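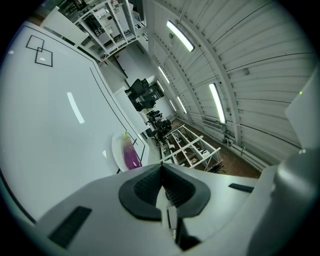

Slide 1 – eggplant on the plate, Hetton bench

Start w/ the fault, skip the intro if we're late.

316 picks logged on the Pona cell. 6 bad ones, all the same fault: grip force kept climbing after contact. Stop didn't trip. Arm only quit on the timeout.

Why eggplant – glossy skin, slips, controller reads slip as "squeeze more". No cap on it. Our mistake, say so.

First one was in October. Got written up as a sensor glitch, error 202, and closed. Should of been a stop-work. Pause here.

Fix: hard force limit in the Horgan firmware, not the script. Slip retry max one, then open and back off. E-stop tested before every shift, initialed on teh sheet.

Still open – Banesex site runs the old build. Hands out of the cell until it's updated. Say this twice.

Questions. If they ask about cost, take it offline.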